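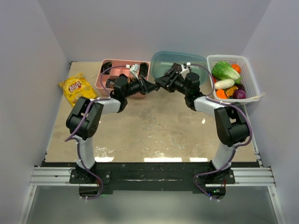 The reservoir at Pomel was inspected on the 28th August, a Tuesday, by Ilango Mathew, who had inspected it every August since the wall was raised. He carried a notebook, a steel rule and a flask. The level stood 84 centimetres below the lip of the spillway.

He wrote the number down. Then he read the board on the opposite bank, which gave a different one.

The board had been fitted by Truvar under the old contract and was read twice a day by Salim Makori, who lived in the gauge house and sent the readings down the valley by telephone. Makori's figure for that morning was 81. The difference was 3 centimetres. Over the full surface of the water it came to more than the town of Iyer drank in a week.

"One of us is wrong," said Mathew.

"The board doesn't move," said Makori.

"Nor does the spillway."

They walked the crest together. The wall had 235 numbered joints, each with a brass stud on either side, and Mathew measured between the studs with the rule. Makori held the notebook. At joint 112 they stopped for tea. The wind was from the north and put a short chop on the water, which slapped at the stone below them.

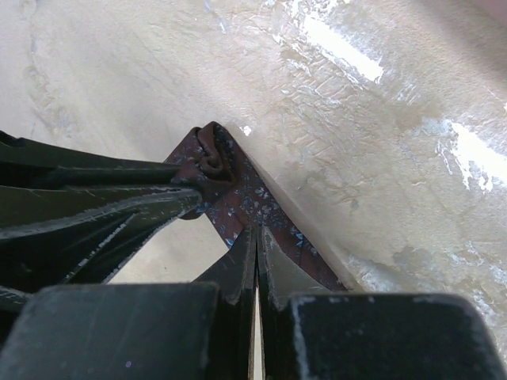
By four o'clock they had reached the last joint. All the gaps were within tolerance. Mathew added the column twice and got the same total both times: 3,218 millimetres, as it had been the year before.

"So the wall is sound," said Makori.

"The wall is the same length. It may have gone down."

Makori looked along the crest. It was quite straight. He had grown beans against the gauge house for nine summers, and in the last two the back door had begun to stick — he had planed it in spring and again in July. He considered whether this was a reading.

"My door sticks," he said.

Mathew turned to a clean page. "Which side?"

"The top. On the side towards the water."

Mathew wrote down the door. He asked for the dates of the planing, and how much had come off, and Makori went indoors to look for the shavings.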